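Geden open day – who went?
Posted in Events and Visits

tomcat_88
17/03/2023
Back from the open day at Geden in Menedham. Free entry, 6 stations, long line for coffee. Best part was the two-armed robot doing a peg board. Anyone else there?

millrat
I was. Slow. My nephew could clear that board before it picked up a second piece.

tomcat_88
Sure, but it uses hands with fingers, made for people's parts. I'd take slow over a custom gripper for every job.

Quillback
Disagree. At Worance we run 500 parts a shift with plain two-jaw grippers – they don't get tired and they're cheap to replace. Fingers look good at a demo.

hopper_j
Did they say what happens when a part is out of place? That was my question in October and I got a brochure.

tomcat_88
They said it has cameras and corrects as it goes. I didn't see them test that. One photo from me:

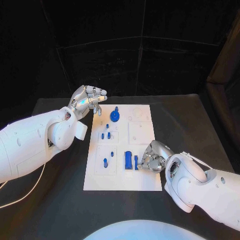
Right hand on the thin blue bar, left hand over the far corner of the board.

millrat
OK, the hands are nicer than I remembered. Still slow.

Quillback
Ask them for a cycle time next visit and post it here.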